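Clullow > Set-up guides > Arm handling > Section 4: Passing boards by hand

Filed under: Good practice on the bench

I wrote this section after our Pranbridge install, so it's what I do myself. Do the steps in order please!

1. Set the arm to its slow hand-over speed. On our arms that's 17 in the menu, where full speed is 100.

2. Hold the board by its top end and let the gripper close on the lower part. Keep your fingers well up - the pads should never be near them.
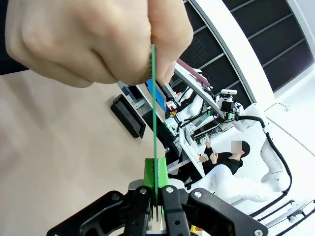 3. Wait for the jaws to stop before you let go. I count to two in my head, which feels daft but has become a habit.

CAUTION: Never tug a board back out of closed jaws. Open them from the panel first.

4. Agree who has the stop button, and say it out loud. If people are working at the next bench, tell them too.

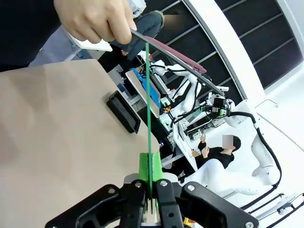
5. Keep cables clear of your sleeves, and don't lean over the arm to reach something on the far side.

NOTE: Write down any dropped board, even an undamaged one.
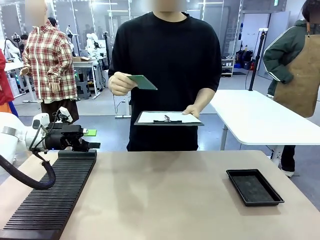
4.2 RACKS AND PAPERWORK

Fill in the sheet as you go (I've tried doing it from memory, never again). Bring the gripper in over the rack slowly and check the slot before lowering.

Comments (3)

ninh_bench: Is 17 right for the older arms as well?

Prerndale lab: We use 37 and it's fine, but we've had more practice.

tapeandties: Step 4 should be step 1!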